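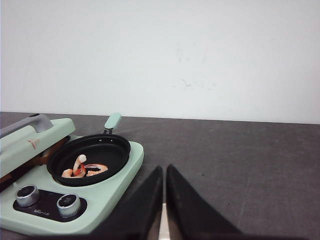

A mesa do pequeno-almoço - conjunto 823

O conjunto 823 faz parte da secção de cozinha da Ludoteca Ocampo e pode ser requisitado desde dezembro. A peça principal é um aparelho verde-menta que junta uma sanduicheira e uma frigideira redonda na mesma base. O resto é loiça, pão e comida de brincar. Esta página reúne as notas que costumamos dar ao balcão a quem o leva para casa ou para a escola.

A frigideira é preta, com cabo verde-menta, e encaixa numa cavidade redonda do aparelho. Lá dentro estão os camarões: um cor-de-rosa e branco, de pé, um laranja mais pequeno e outro mais comprido, enrolado de lado. A tampa da sanduicheira fica levantada à esquerda e tem uma pega cinzenta.

Os camarões não são os originais deste conjunto. Vieram do conjunto de peixaria, que foi desfeito quando a banca se partiu, e a Catalina Zapata distribuiu as peças em bom estado por outras caixas. Na ficha antiga ainda aparece "ovo e bacon" na linha da frigideira. Quem tiver uma cópia em papel dessa ficha deve pedir a nova, ou riscar a linha à mão e escrever "camarões".

Este site utiliza cookies para melhorar a sua experiência de navegação. Ao continuar, aceita a nossa política de cookies. Aceitar | Recusar | Definições

O aparelho e a loiça

Com a tampa aberta veem-se as placas da sanduicheira, escuras, com um relevo fino em losangos. A fatia de pão está pousada sobre a placa de baixo e sai um pouco para a direita. Os dois botões prateados ficam à frente da frigideira. A taça bege, com sulcos horizontais por fora, está à direita do aparelho, e o prato azul-claro em primeiro plano, com algumas migalhas escuras.

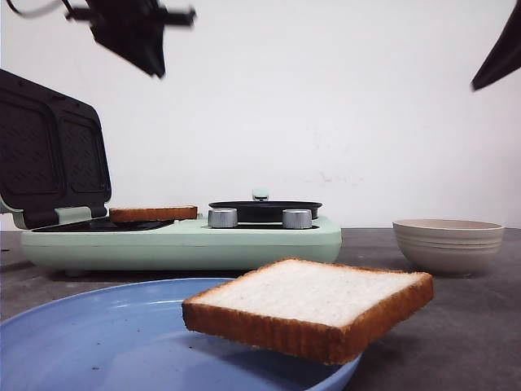

Pão, prato e taça

O prato e a taça pertencem ao conjunto e têm de voltar com ele. Escrevemos isto porque no ano passado houve duas devoluções em que a taça ficou na cozinha de quem requisitou, misturada com a loiça da família. Uma delas foi recuperada. A outra foi substituída pela Irex, que nos fornece a loiça avulsa, e a cor não é exatamente a mesma da que vinha na caixa de origem. Para o uso que tem, serve bem.

O pão é guardado à parte, num saco de pano com fecho de cordão. As fatias são a primeira coisa que as crianças tiram da caixa e a última que se encontra quando é preciso arrumar. Os sítios mais frequentes, pela experiência do Fermín Quezada, que faz a conferência à segunda-feira, são o fundo do saco dos camarões e o interior da sanduicheira fechada. Antes de telefonar a dizer que falta pão, convém abrir a tampa.

Uma fatia branca de côdea dourada, inclinada à frente do rebordo azul do prato:
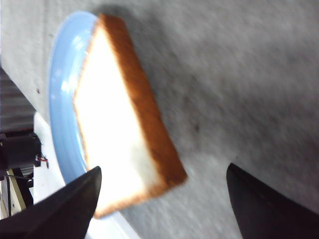
Para requisitar o conjunto basta o cartão de leitor da ludoteca. O prazo é de duas semanas e pode ser renovado uma vez, ao balcão ou por telefone, se não houver outra pessoa em lista de espera. As escolas podem ficar com ele um mês. Não fazemos entregas. A caixa é larga e não cabe bem numa mochila, mas tem pegas de lado e uma pessoa sozinha leva-a sem dificuldade até ao carro.

No último período, o conjunto esteve na sala de jogo simbólico do jardim de infância Ukar. A educadora, Mirta Benítez, deixou-nos uma folha com observações, de que copiamos uma parte:

"Pusemos o aparelho numa mesa baixa, encostada à parede, e o prato e a taça à frente. Nos primeiros dias fizeram só torradas. Depois começaram a aparecer pedidos, um grupo a cozinhar e outro sentado à espera, e foi preciso arranjar papel e lápis para as encomendas. O camarão foi servido ao pequeno-almoço durante uma semana inteira. A tampa da sanduicheira é o que pede mais atenção, por causa dos dedos, e combinámos que só a fecha quem a abriu."

A regra da tampa pareceu-nos boa e passou para a ficha do conjunto.

O Maximiliano Iturra, que trata das reparações, reviu a dobradiça e os botões quando a caixa regressou. Um dos botões tinha ganho folga e levou uma anilha nova. Se voltar a acontecer, pedimos que não usem cola. O botão sai puxando a direito, e com cola deixa de sair, e depois é preciso cortar a peça por dentro. Guardem-no no saco dos camarões e digam na devolução, que se arranja no mesmo dia.

Limpeza

O aparelho limpa-se com um pano húmido, bem torcido, e seca-se logo a seguir. As placas da sanduicheira têm relevo e acumulam pó e migalhas nos cantos; uma escova de dentes velha chega para as limpar. A frigideira sai da base e pode ser passada por água. O prato e a taça lavam-se à mão com detergente normal. Nada disto vai à máquina, incluindo a loiça, porque a etiqueta com o número do conjunto descola-se.

Os camarões e as outras peças pequenas lavam-se em água morna dentro de um coador. Deixem secar sobre um pano durante a noite. O saco do pão pode ir à máquina de roupa a frio, vazio.

Também nos perguntam se o conjunto pode ser usado com comida verdadeira. Pedimos que não. Já tivemos uma frigideira com mel, noutro conjunto, e o encaixe nunca mais ficou como devia.

Arrumação na caixa

A ordem que funciona melhor é a seguinte. Primeiro o aparelho, com a tampa fechada e os botões virados para a parede comprida da caixa. Depois o prato, ao alto, no espaço que sobra atrás. A taça vai no canto, com o saco dos camarões lá dentro. A frigideira viaja fora da base, embrulhada no pano cinzento que acompanha o conjunto, e o saco do pão fica por cima de tudo. Se a tampa da caixa não fechar, quase sempre é o cabo da frigideira que está atravessado.

As caixas são da Plaltolex e custam mais do que as que usávamos antes, mas empilham sem ceder. As antigas abriam no fundo ao fim de um ano. Temos ainda algumas em circulação nos conjuntos de animais e de construção, que serão trocadas à medida que forem regressando.

Outros conjuntos da mesma secção

O conjunto de chá está disponível, com bule e chávenas, e é mais adequado para quem tem pouco espaço. O fogão grande está em reparação e não sabemos ainda quando volta. A mercearia tem lista de espera e o Horacio Sepúlveda vai contactando as pessoas por ordem de inscrição, ao fim da tarde. Quem mudou de número de telefone deve avisar, que no mês passado houve três chamadas sem resposta e o conjunto passou para os seguintes.

A última fotografia é a mais tremida. Veem-se duas peças retangulares claras, a maior com uma borda grossa castanho-alaranjada, sobre uma superfície cinzenta:

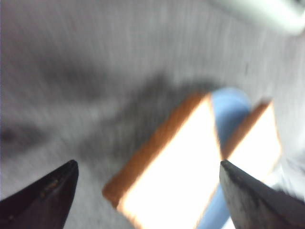 Página alterada pela última vez em dezembro, por C. Zapata

As fotografias podem ser usadas por escolas e bibliotecas em fichas internas, com indicação da Ludoteca Ocampo. Para outros usos, pedimos que falem primeiro connosco ao balcão. Correções à lista de peças do conjunto 823 podem ser deixadas por escrito dentro da própria caixa, no envelope colado à tampa.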